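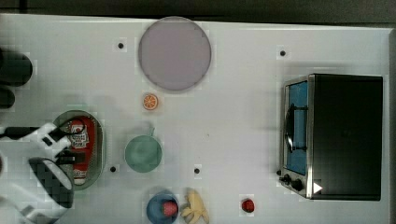

How to descale a drip coffee maker

Do this every two months, or sooner if the water in your area is hard. It takes 39 minutes, most of it waiting.

Take out the old grounds and the paper filter. If your machine has a charcoal filter in the tank, remove that too.

Fill the tank with equal parts white vinegar and cold water. Put the empty basket and the pot back in place and start a brew. When the pot is half full, switch the machine off and let it sit for 19 minutes. Switch it back on and let the rest run through.

Pour out the vinegar and rinse the pot. Run 2 full tanks of plain water, emptying the pot each time.

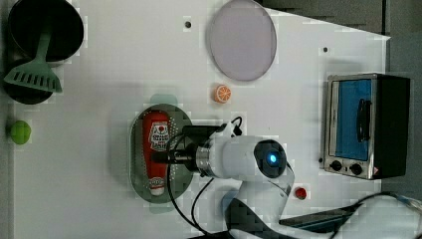 Setach wrote in to say that two rinses left a taste in an older machine, and that a third one cleared it.

Wash the basket and lid with dish soap. Wipe the warming plate with a damp cloth once it has cooled. Put the charcoal filter back, or fit a new one.

Updated 6 July 2024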